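PRESS RELEASE
For immediate use

Grinia brings back the Kesto small table after customer survey

Hosau, 6th August

Furniture maker Grinia is to put its Kesto small table back into production this autumn. The new version keeps the light plank top and the slim dark legs of the old one, with a few changes to the finish and the fixings. A first batch of 400 tables will be made at the company's workshop in Hosau and sold through the Zaugg shops.

The decision follows a survey sent out with the summer catalogue. Customers who owned a small table of any make were asked where it stood, what was on it at the moment they filled in the form, and what they would change. The forms went to 2,604 households and 1,893 came back before the closing date in July.

The answers on what people keep on a small table were much alike from one form to the next. A bowl came up again and again, and so did a cup, a bottle of something and a phone. Cleaning things such as a sponge were mentioned more often than the company had expected, mainly by people who use the table close to a kitchen. 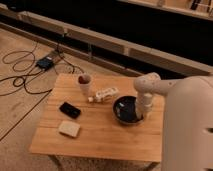 One reply came from a household that has had the same table for years, and said it had never once been used for the plant it was bought for. It had ended up holding a fruit bowl, the post and whatever anyone was drinking, and the only complaint was that the drinks left rings.

Rings and stains were the most common complaint in the survey. The earlier Kesto had a waxed top which needed doing again every year, and many owners said they had not kept this up. The new top is given a hard oil at the workshop. Grinia tested it with tea, coffee, cooking oil and washing-up liquid, each left overnight and wiped off in the morning with a damp sponge. Coffee was the hardest to remove from the first samples, and the oil was changed as a result.

The second complaint was size. Some owners wanted a larger table, but more of them said theirs had to fit a particular gap, beside a bed or at the end of a sofa, and that anything bigger would be no use. Grinia has therefore kept the top as it was. There is room for a wide bowl near the front and still space for a phone and a few other things beside it.

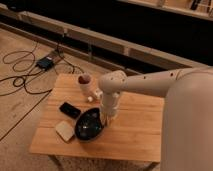
The Kesto table top in use, with a black bowl and a smartphone.

The planks still run from side to side and the lines between them can still be seen. A smooth top with no lines was tried in the spring and dropped. In the survey, people who already owned a Kesto were clear that they liked to see the boards, though several asked for the gaps to be easier to clean. The edges of each board are now sanded to a closer fit, so that crumbs can be wiped away and do not have to be picked out.

The legs have been given wider feet. On the old table these were narrow and could sink into a thick carpet, which made the top lean. The new feet screw in and out by hand – a quarter turn is usually enough – to bring the table level. 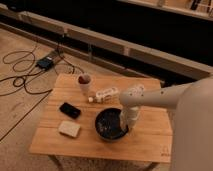
Price and delivery

The table comes in one size and one finish. It is packed flat in a single box, with the top in one piece and the legs separate. No tools are needed to put it together. Zaugg will take orders in its shops and by telephone from the day of this release, and there is no deposit to pay.

All 35 Zaugg shops will have a made-up table on show. Staff have been asked to leave everyday things on it, so that customers can judge the size for themselves and move things about if they wish. A tall cup, a bottle laid on its side and a low bowl take up very different amounts of space, and this is hard to tell from measurements in a catalogue. 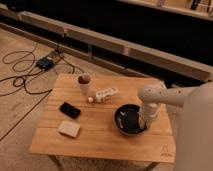
Owners of the earlier Kesto can buy the new feet on their own. They fit all tables made in Hosau, including those sold before the Zaugg shops began to stock the range. The hard oil will be sold in small tins for people who want to treat an old top at home. The wax has to be taken off first, and a leaflet on how to do this will be supplied with each tin.

Grinia will decide on a second batch when the first has been sold. A lower version is also being looked at, but no date has been set.

Notes to editors

Grinia makes tables, stools and shelves at its workshop in Hosau.

Kesto is the name of the company's small table range. Spare parts for older models are held at the workshop and can be ordered through any Zaugg shop.

Tables can be lent for review. Requests should be sent to the Grinia press office in Hosau.

Ends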